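Henulgate Institute
Facilities and Household Services, Unit 5: Sorting Beverage Containers at the Point of Disposal

Two bins of the same size and shape are placed together at each sorting station and told apart by color. Trainees should learn the color assignment posted at their own site before the practical session in Room 426, as the Arnthorpe and Rimby buildings do not use the same one. 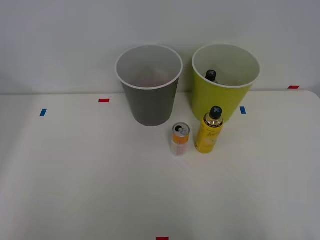 Should the cap be removed from a plastic bottle before sorting?
Leave the cap on unless the posted site rules say otherwise. Empty the bottle first and close it again firmly.

Drink cans are set upright on the table until they have been checked. Any can with liquid remaining is emptied at the sink and rinsed once. Cans are not to be crushed at Arnthorpe, where the collector requires them whole.

Bins stand against the wall, with the work surface in front kept clear for items awaiting sorting. A bin is changed when it is three-quarters full.

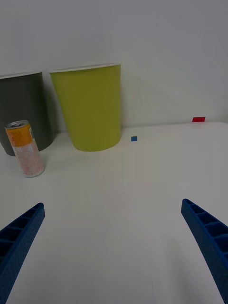 Myrto Antoniadis
Instructor, Household Services Program

Reading for this unit: Bakalis course reader, section 7. Written answers to the 3 review questions are due in November, at the first class meeting of the month. Late work is accepted only with prior approval from the instructor.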